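Search the archive Search Advanced Log in

[dadlow-home] Re: moving the pantry stuff, what keeps and what doesn't
3 replies 11 shares

From: Mirko Barbieri
To: dadlow-home list

Sorry for the slow answer, been under boxes since Sunday. Quoting the whole thing so I don't miss a bit.

> Hi all, we're leaving Dadlow at the end of February and going up to
> Ornia, smaller kitchen, no basement. I have a pantry that got out of
> hand. Flour in paper sacks, beans from who knows when, coffee, nuts,
> three kinds of rice, spices I bought for one recipe. My sister says
> throw it all out and start over. My husband says take every crumb.
> The mover (Navickas) wants a list by box and says no open food on
> the truck.
>
> What did you folks do when you moved? Is it worth buying a bunch of
> containers first or is that just more stuff to haul? And does anyone
> know if beans really go bad. They look fine.
>
> Thanks, and sorry if this got asked before, the search on the archive
> gives me nothing.

OK so. Search gives everybody nothing, don't feel bad. There was a long thread on this when the Darar people moved out but half of it was about parking.

Short version: eat down, give away, then pack what's left. Your sister and your husband are both wrong, in my opinion, your husband a little less.

Beans. They don't go bad like milk goes bad. They get old and then they won't soften, you can simmer them all afternoon and still have gravel. Test: cook a handful from each jar this week. If they're soft in a normal time, keep. If not, compost, or use them as pie weights like my mother did. Pinch of baking soda in the water helps the borderline ones. Kidney beans, boil them hard first, always, don't do those in a slow cooker from dry.

Flour. White is fine for months if it's dry and there's no bugs. Whole wheat goes rancid faster than you think. Smell it. If it smells like crayons or old paint, out. Don't move flour in the paper sack. I did this. One sack, one corner, one bump in the road and I was brushing flour out of the winter coats until spring. Also freeze it for a few days before you pack, takes care of weevils you haven't met yet. Let it come back to room temp with the bag still closed or you get damp on the inside.

Rice. White keeps forever practically. Brown doesn't, has oil in it, same smell test.

Nuts. Freezer or eat them. Last ones I moved sat in a hot truck and tasted like a candle.

Coffee. Whole beans, unopened, go ahead. Anything already ground and opened, drink it during packing, you'll want it.

Spices. The one-recipe ones, be honest with yourself. Rub some between your fingers and if there's no smell there's no point. I threw out 46 little jars. Forty six!! Kept the empties for screws. 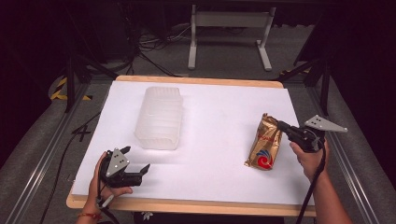
Containers. Don't buy a matching set before you see the new shelves. I spent 157 on a set for the last place, and the tall ones didn't clear the shelf above by the width of a finger. Measure the shelf in Ornia first, height and depth both, write it on your hand if you have to. Until then zip bags inside a plain bin are plenty. Double bag the flour. Tape a strip on each with what it is and when you bought it, or when you think you did. Not on the lid, lids wander. On the side.

If you do buy later, square-ish beats round on a small shelf. You lose the corners with round ones. And get ones where your hand fits inside or you'll never wash them proprely. Dry them overnight with the lid off, I mean it, a drop of water in the bottom and the sugar turns into a brick.

The truck. Navickas is picky but fair, they moved us and my aunt. "No open food" in practice meant anything the guy could smell or that could spill. Sealed bins with dry goods went on fine for us, but call and ask, don't take my word, crews differ. Oils and vinegars we took in the car, standing up in a cooler, towels stuffed around them. Honey too. Honey in a box on its side is a mistake you make one time.

Weight. People forget this. Small boxes for cans. Smaller than you think. I had a nice big box of canned tomatoes and the bottom let go on the stairs. For the list just write "dry goods, kitchen" and a box number, they don't want to read about your lentils.

Giving away. The food shelf at the church takes unopened stuff in date, drop off mornings only, go before 11. Opened stuff, post it here, someone on this list will take it. We've got 3000 people signed up supposedly and I'd guess a few of them eat rice. I will personally take any chickpeas.

Order I'd do it in, if it was me:

this week - pull everything out, all of it, onto the floor or a table. Wipe the shelves while they're bare. Smell, toss, sort.
next - cook from the odd ends pile. Soup mostly. We had a lot of strange soup
last few days - bag and bin, leave out one bin for the first night with pasta, salt, oil, coffee, a pot and the can opener. Write OPEN FIRST on it big. The can opener. Put it in your pocket if need be.

No basement is less bad then it sounds. We don't have one now either, and I just buy less at a time. Under the bed works for cans. Not for onions. Not above the stove for anything, spices least of all, too warm.

Anybody else have a trick for potatoes with no cellar? Mine sprout in a week and a half and I've tried the paper bag.

Have to run, the phone guy is supposed to come between 2 and 4 and it's already past 2.

Mirko

Previous in thread | Next in thread
Share 11 Comments 3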